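Trurkside Workshop Board > Rubber and Seals > Cleaning bellows boots

**colm_r**
Question on black rubber bellows boots. Dust collects in the lower folds and a dry cloth only moves it along. Is soapy water enough, or does the rubber need a dressing afterward? Ours get checked every 200 hours.

**layug_bench**
Lukewarm water, a drop of dish soap, soft brush. Work around each fold, then wipe with a clean damp cloth. No dressing. Silicone spray leaves a film and the film holds dust.
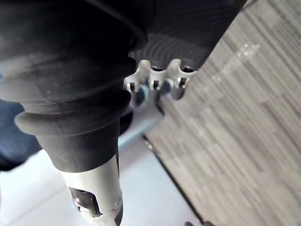
Dust and scuffs on the lower folds, above the collar ring.

Scuffs at that level are cosmetic as far as I'm concerned. What I look for is cracking at the bottom of a groove, and you have to spread the folds by hand to find it.

**P. Khoo**
Disagree on the dressing. I put a water-based one on in April and the folds have stayed flexible. Let it sit 10 minutes and wipe off the excess. Keep the brush and water away from any opening in the metal tube below the boot.

**layug_bench**
Flexible compared to what? Mine have had soap only for almost 8 years.

**P. Khoo**
Compared to the spare on the shelf. Fair point, I didn't measure either one.

**colm_r**
Soap first, then. I'll spread the folds while I'm there.

Comments (2)
dag40: Does the Orno brush fit between the folds?
layug_bench: The narrow one does.

Recent threads
Storing spare boots flat or upright
Hex-socket bolts: cleaning out the recess
Wurbridge swap list

Contact: Puspita Khoo, board admin | © Trurkside Workshop Board | Back to top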